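Skilldale Simulation Suite: Frequently Asked Questions

Licensing

Which licence do I need to run the solver?
Every Skilldale seat includes the pre-processor and the viewer. The solver is licensed separately and draws from your token pool. A linear static job takes 20 tokens, and a nonlinear or explicit job takes 62. Tokens go back to the pool when the job finishes or is cancelled.

Can two people share one seat?
Yes, as long as they don't use it at the same time. A named seat can be moved to another user from the account page. Floating seats need no transfer, but the licence server has to be reachable when the program starts.

Can I work offline?
Borrow a seat before you disconnect: open Licence, choose Borrow and set a return day. The seat comes back by itself at midnight on that day. Solver tokens can't be borrowed.

What happens if the licence server goes down during a run?
The solver writes a restart file and waits. If the connection comes back within 20 minutes the job carries on. After that it stops and you will need to start it again from the restart file.

Models and meshing

Which CAD formats can I import?
STEP, IGES and Parasolid files all open directly. Assemblies keep their part names and colours. If a part arrives with missing faces, run Geometry Check before meshing and try the import again with a looser stitching tolerance.

Why does my contact pair report initial penetration?
Usually the mesh on one side is too coarse to follow a curved surface. Refine the curved side first. For small overlaps you can switch on Adjust at Start, which moves the nodes to the surface without adding stress.

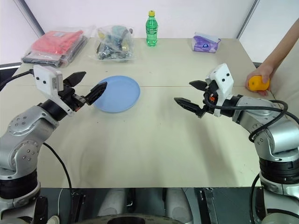
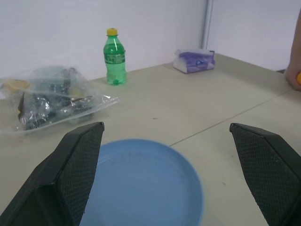 Running jobs

How many cores should I use?
For models that fit in memory, start with what your workstation has and leave two cores free for the desktop. Above that, the cluster queue is a better choice. Jobs sent to the Bachmann queue are limited to 200 cores each.

Where are my results stored?
In the project folder, under Results, unless you have set a different path in Preferences. Network drives work but are slow for transient runs – write to a local disk and copy the files over afterwards.

Can I open results from the old Sustus post-processor?
Yes, for files saved in Sustus format 2. Older files need to be opened in Sustus and saved again first. User-defined plots are not carried over and have to be rebuilt in the viewer.

Training and support

Do you run courses?
Introductory courses are held at our Zosidlow office and online. The online course is the same material split into shorter sessions. Places are released in November for the following year and current customers can book through the account page.

How do I report a problem?
Use Help, then Send Report. Please attach the input deck and the log file, and tell us which version you are running. If the model is confidential, say so in the report and we will send you an upload link before you attach anything.

When is the support desk closed?
At weekends, and on Thursday afternoons for staff training. Reports sent during those times are answered on the next working day.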